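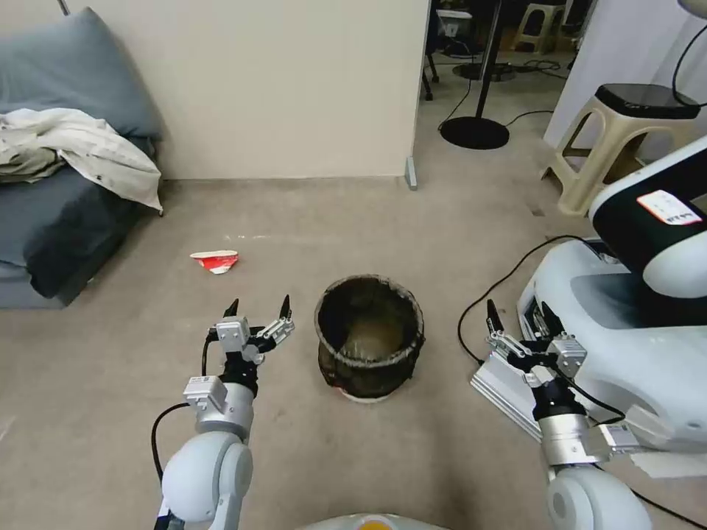 4.2 Revenue mix and exposure to hardware costs

Listed game publishers differ widely in how much of their income depends on physical devices. Adix earns nearly all of its revenue from in-game purchases, while Jesex still sells controllers and headsets alongside its titles. Hardware brings costs that software does not, among them parts, assembly, freight and returns. We therefore treat device sales as a separate segment.

The sample covers 340 quarterly reports, indexed to 100 at the start of the period. Firms with fewer than 700 employees were grouped together, following Taipe and Bastos. Within this group, margins on device sales moved more sharply than margins on subscriptions. Brandão was left out of the segment tests, as it does not report device income separately.

Figure 2. Paired grippers with servo modules and cabling.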